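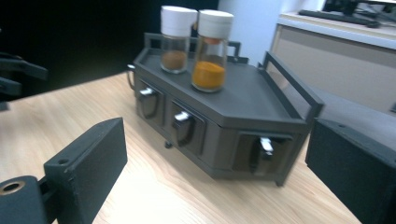 Projects > Student Clubs > Tekulstead Robotics > spice-table > README

spice-table: read me first

Hi, and welcome to the spice-table folder! I'm the one who looks after the data side of our club project, so if something in here is named badly it's probably my doing. The club is Tekulstead Robotics, we meet after classes, and this year our entry for the Hirkbridge student challenge is kitchen tidying. We collect demonstrations by hand with the two-finger grippers, then train a small policy on them and see how it does on the club arm.

What's in the folder

There are around 2,000 short clips, all on tabletops, with spice jars and the gray unit as the main props. Each clip has its video, the finger opening over time and a one-line text note. The notes are typed by whoever held the gripper, so the spelling is all over the place (I fixed "tumeric" where I saw it and then gave up). Most clips run under 30 seconds. I cut the longer ones into pieces and gave each piece a letter at the end of its name, so don't panic if you find an a and a c with no b – the b was a dud and I threw it out.

The tasks

Lift a jar and put it on top of the unit, take a jar down again, slide a jar along the table, nudge the whole unit to face another way. We tried twisting lids in April and I was so excited about it, but the wrist motion was too much for our tracking and those clips live in a separate folder called lids_old. Please leave them out of training!

How we split it

Clips from 11 sessions are for training and the last two sessions are held back for testing. Split by session, never by clip. I learned that one the hard way with a lovely score that meant nothing at all.

Things that will bite you

Clear glass is hard. If the jar is pale inside and the table is pale too, the tracker wanders off, and you'll see the position jump in a few of the early clips. Shiny parts do the same thing under our lights. Also, the unit gets turned between clips, so anything you write that assumes a fixed front is going to be sad. I'd start with the jar tasks and come back to the nudging ones later. 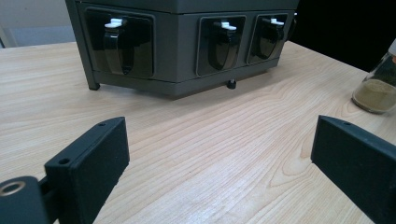 One of the testers at Basten wrote back that the jars should stand closer to the middle of the table, and that clips starting with a jar off to one side were teaching their policy to swing wide before it closed the fingers. Fair point! I've added a column called start_side to the index so you can filter on it, but I'm keeping those clips. Our arm has to cope with messy tables on challenge day and I want it to see some.

Using it

Run check.py before anything else. It needs 7 GB free and complains loudly if you don't have it. The loader is based on the one in our Shaikh repo from last year, with the gripper scale corrected, so old configs won't load as they are – copy the new one and edit that.

Changes

7th December: new index, start_side added, duplicate clips removed.
Still to do: clean up the notes, rename the session folders, write something proper about the tracker.

Spotted a broken clip? Put its name in broken.txt with your initials and I'll get to it at the next meeting.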